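The old dial phone is back on its board at Gonside, and I got to drop in on Tuesday to see how the table is coming along! If you missed the last update, our little front-room display of things people used to keep in the hall opens in July, and the bench at Mullon is where the pieces get laid out first.

Lorna Barredo picked the surface, a long marble-patterned sheet with brown and tan veins running through it, and I'll admit I had my doubts (I wanted plain green felt). It's grown on me. It's shiny, though, and the overhead lights bounce right off it, so Kenneth Rivera is already talking about moving two lamps.
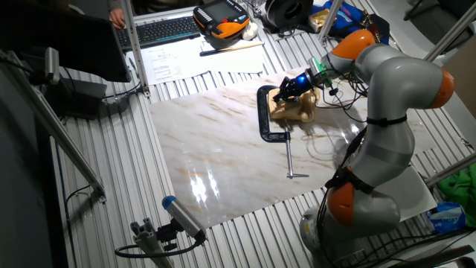
*A carved, light tan piece on the marble-patterned panel, with a C-clamp at the far edge.*

Embla Lie has been writing the labels, and she's up to 28 of them, every one in pencil so far. She read me four out loud and I laughed at the one on party lines, which apparently wasn't meant to be funny. Sorry, Embla.

The desk at the back is as messy as ever, with the keyboard shoved over to one side.

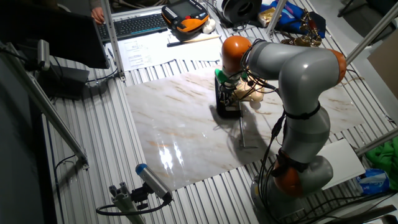

Gilmar Bezerra wants the labels shorter, by the way, and he and Embla went back and forth on that through most of lunch. They've settled on two sentences each, plus a bit more for the phone, which everybody agrees deserves it. It's such a pretty thing, cream-colored, with a round dial and a little silver cap in the middle, and it has a black tray with rounded corners to sit on. I haven't dialed a number that way since my aunt's place on Allari Street.

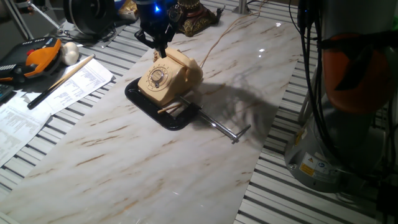

## Coming by in July

Doors open at 10 in the morning and it's free. Jailson Pacheco is on the front desk all month, so ask him if you've got an old phone of your own you'd like to bring in and talk about. Parking is behind the Hashmi building, same as last year.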